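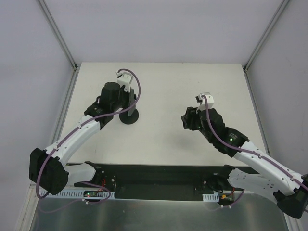
*1 min read*

**Rendberg workshop switches to enclosed work tables**

20 March 2026

The shared workshop at Rendberg has finished replacing its open benches with enclosed work tables. Nine are now in place along the north side of the building, and four more will go into the back room once the floor there has been repaired.

Each table has an off-white top with pale panels on both sides and a plain light grey wall at the back. Aluminum rails line the corners. The front is left open so that work can be reached from there.

The panels and rails were supplied by Jirneo and put together on site by Clillon, a local fitting firm. Work began in February and was done in stages to keep part of the workshop open. Members had asked for side walls after complaints that small parts rolled from one bench to the next and that glare from the windows made close work tiring.

Rendberg has 342 members. Under the new rules, a table can be booked for up to 4 hours at a time, and tops must be cleared at the end of each booking. Marks on the panels should be wiped with a damp cloth, as solvents can dull the surface.

The old benches have been moved to the Hosseinzadeh building across the yard, where they will be used for storage. Bookings for the new tables are open at the front desk.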